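My small claim, and the long wait for it

Back in December I told you I was taking my old landlords, Cabrera, to the small claims court over the deposit on the flat in Ruken. Several of you have written to ask how I got on, which was very kind, and I'm sorry it has taken me until July 15, 2023 to sit down and tell you.

The sum in dispute was £474. I know that isn't a fortune, and my sister told me more than once to let it go and have a nice summer, but they had taken it for "carpet damage" in a room that had no carpet when I moved in. I had the signed inventory to show it, and the more I looked at that inventory the crosser I got.

I didn't hire a solicitor. I did have two long chats with Rezaul Roy at the advice centre in Wurberg, who was patience itself, and who told me to put everything in date order and write a single page saying what I wanted and why. My first go ran to eight pages (you know me). Getting it down to one took a whole weekend and a good deal of tea.

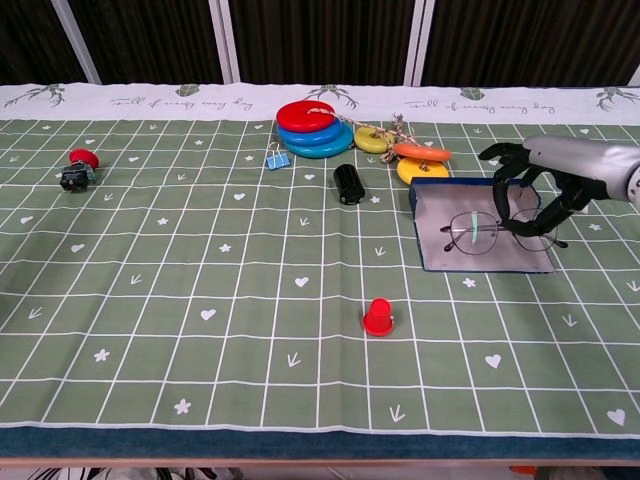
We were offered mediation first, over the telephone, and I'd say yes to it again. The mediator rang me, then rang them, then rang me back, and so it went on for most of a morning. Cabrera offered half. I very nearly took it — I was tired, and half felt like quite a lot by then — but I said no, and we were given a hearing three months later.

The hearing itself was in a plain little room with a jug of water. Virgilio Tagle came for Cabrera, and I must say he was perfectly pleasant and held the door for me. The judge asked him where the carpet was on the inventory, and he looked for it for rather a long time.

I got the full amount, plus my court fee, and the cheque came last week. I've put it towards new bookshelves for the house here in Ostska, and my sister is coming over to help me put them up.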